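Naval Customs and Ceremonies, Unit 3: Life Aboard a Ship on Show
Course handout, September 3, 2018

Welcome back! Last unit we covered the gun salute. This time we get to my favorite part of the whole course: what happens when a ship drops anchor off a town and opens herself up to the public. Please read this before the seminar and bring your copy of the harbor chart with you.

Our running case is the Flultside anniversary review, held over three days in February. The lead ship was the Dalgleish, with the supply ship Vomencombe and the patrol boat Jadano anchored closer in. We'll come back to all three in Unit 4, so learn the names now.

1. Dressing ship

Dressing ship means flying signal flags in a line from the bow, up over the mastheads, and down to the stern. It looks like pure decoration (and it is wonderful to see on a breezy morning!), but there are strict rules. The order of the flags is laid down in advance so that they don't spell out a message by accident. The lines go up all at once, at the moment the ensign is raised, and they come down at sunset. A crew that gets a full set of flags up in one smooth pull has practiced it many times the week before.

At Flultside all three ships took their time from the Dalgleish. The signal officer on the lead ship lowers a preparatory flag, and every crew hauls together. Watch for this in the film clip, it goes by very fast.

2. Visitors aboard

3,126 people came out to the Dalgleish by launch. She carries a crew of 333, so you can see why the visitor route matters so much. It ran one way only: up the port ladder, forward along the upper deck, through the bridge, down past the galley and the mess, and off by the starboard ladder. The galley is always the stop where people slow down, and the questions there are terrific. How do you cook in a storm? Who washes up? Where does the food go for six weeks at sea?

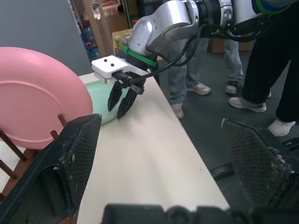

Fig. 1. Pink plate in a wooden rack.

Meals are a ceremony of their own. In the wardroom, officers wait for the senior member of the mess to sit before anyone else does. Toasts come after the table has been cleared, and in some navies the loyal toast is drunk seated, a habit usually explained by the low beams of old wooden ships. The explanation may well be a later story, and we'll argue about it in class. I can't wait.

3. Blessings and services

Many navies open an anniversary with a religious service, often on shore and often with several faiths taking part. At Flultside there were 904 seats set out on the parade ground, and the ships' bells were rung in turn at the close. Look up how ships' bells have been used as baptismal fonts. It's a lovely custom and there's plenty written on it.
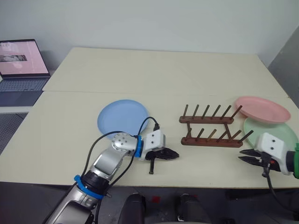 Why do visiting ships anchor offshore when there is a pier nearby?
Depth is the usual reason, as a large ship may draw more water than the pier allows. Anchoring also leaves the berths free for local boats and lets people see the full length of the ship from the beach.

For next time

Read the chapter on manning the rails. Sketch the Flultside anchorage from the chart and mark where you would put the three ships if the wind were from the east. Pencil is fine, and rough sketches are welcome!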